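Chunk sizes, again

25 November 2025

I spent most of this week on one number in Luvo, our little policy runner (yes, still written by me and Cosmin Oprea in the evenings, send snacks). The number is how many actions the arms play back before they look at the cameras again. It was 50 forever. Now it's 16, and wow, the slippers go on the rack so much more calmly! 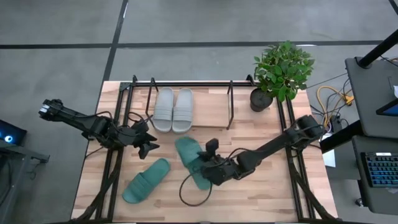 What changed in the code

Mostly the blending. Old chunk and new chunk used to disagree about where a wrist should be, and you'd get this nasty twitch right over the shoe. I now fade one into the other over 2 control ticks, separately for each arm, and I threw out 734 lines of smoothing hacks to get there. Very happy day.

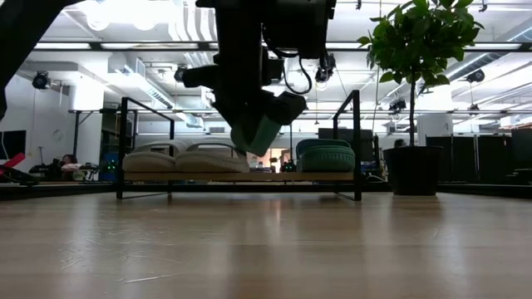

The replay tool still chokes on long logs, though. Tincuța Tănase fed it one with 2,970 steps and it just sat there thinking. I've got it reading up to 1,000 at a time on a branch, but the scrubber jumps backward whenever it loads the next bit, so don't pull that one yet. I'll poke at it after dinner.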